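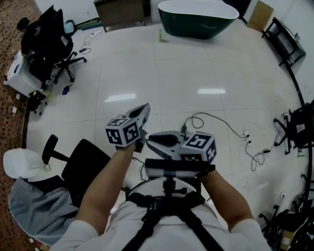 Attachment 1: gripper on chest mount, both marker cubes visible, cable hanging below left jaw

Ticket: Horeo support, hand-held gripper
Status: open, waiting for reply from Gotinine
Subject: Which rule is valid for cables on the floor?

Hello,

we use the Horeo gripper with the chest harness. Before the next recordings we want to follow the safety sheet correctly, but two points are not clear for us.

1. Section 3 says "no loose cable in the walking area". In our room the power strip lies on the tiles and one black cable makes a loop on the floor near the operator. Is it enough to tape the cable, or must the strip be moved to the wall?

2. The sheet says the marker cubes must be free of cover in all positions. It does not say if a short cable under the jaw is allowed. Please confirm.

What we did until now:
- Read the sheet again, and also the older Dima version. The older one asks for 75 cm free space on each side of the operator. The new one gives no number.
- Measured the walking area, length 200 cm between the cable and the furniture.
- Asked Nishimura, who delivered the harness. They answered that floor rules are not their part.

Reply from support:
Thank you for the clear report. Please keep the 75 cm until the new sheet is corrected. Tape alone is not accepted, the strip has to go to the wall. For question 2 I must ask Gotinine, it can take 7 days.

Our answer:
Understood. We will move the strip and keep the ticket open for question 2. Please write also if the ceiling lights reflecting in the tiles are a problem for the markers, we did not find this in the sheet.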